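Volunteer Costume Room, Stestine Playhouse
Summer walk-through checklist, with comments
Filled in by Estíbaliz Iglesias, July

I went round in the morning before the heat got up, with the old list in one hand and my coffee in the other, and I have tried to write down what I would want to know if I were the one coming in after me. Thank you to everybody who tidied beforehand (I noticed, and it made the whole thing so much nicer!).

1. Doors and ways out
Main door opens fully: OK
Back door opens fully: NEEDS WORK
The back door sticks at the bottom and you have to give it a good shove with your hip. Hernán Cárdenas planed it last year and it was lovely until the damp came. Please could he look again before the Varnoslow tour comes back, when the hallway will be full of hampers.
Exit sign lit: OK

2. Irons and steamers
Cords free of splits: OK, except iron 3
Iron 3 has a worn patch near the plug. I have put it on the top shelf with a red tag. Please leave it there, even if the other two are busy.
Iron rests on its stand when not in use: OK
Steamer drained after use: NOT DONE
I poured out a fair bit of cloudy water. It only takes a minute at the end of the evening, and the steamer we had before this one died of exactly that.

3. Folding and sorting
Tabletop clean and smooth, nothing to snag on: NEEDS A WIPE (small dark specks, slightly scuffed)
Pins checked for before folding: OK
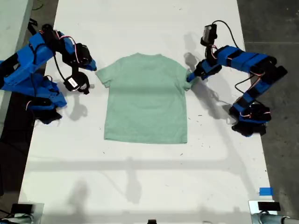

Item 3: mint-green T-shirt laid flat on the white tabletop.

The one thing I would ask is that we all run a hand along the seams before anything goes into a bin. Inmaculada Prieto got a pin right under her thumbnail during the Carrasco fittings, poor thing, and she was very gracious about it, but I still wince.

4. Rails and shelving
Rails fixed to wall: OK
Load on long rail: TOO HEAVY
We have 103 hangers on the long rail and the label says it was meant for fewer, and the winter coats are all bunched at one end. I moved 14 of them over to the short rail by the window, which helped, but the middle bracket still has a slight lean to it. Brândușa Ene has offered her spare garment rack and I think we should say yes.

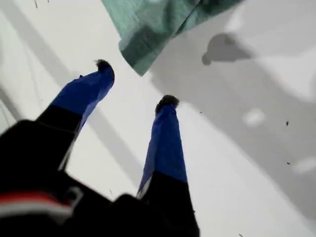 Once the rack is in, the coats can go on it for the summer and the long rail can go back to dresses and shirts. Shoes should stay on the bottom shelf only. I found two pairs of boots up high again, and those heels would hurt if they came down on somebody.

5. Sewing machines
Foot pedals and cords tucked away: OK
Needles in the jar, lid on: OK
Chairs steady: ONE WOBBLY
The chair with the green seat has a loose back leg. Zsófia Major says she has the right glue at home, so please sit elsewhere until she has been.

6. Cleaning products
Everything in its own labeled bottle: NOT DONE
A jam jar of something clear was sitting beside the sink with no label. I didn't care to sniff it, so it has gone off to be dealt with properly.

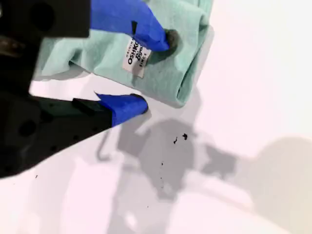 Stain remover and bleach also need to live on different shelves, please, as they did when we first moved in from the Gidholm building. I have put new labels on the shelf edges in big letters.

7. First aid and fire
Extinguisher in date, pin in place: OK
Fire blanket reachable: OK now (it was behind the hat boxes)
First aid box stocked: LOW
We're down to the last few bandages and there are no eye pads at all. I'll pick some up this week and leave the receipt in the blue folder.

Still open: back door, iron 3, long rail, wobbly chair, first aid box. Initial beside each one on the paper copy when it's done.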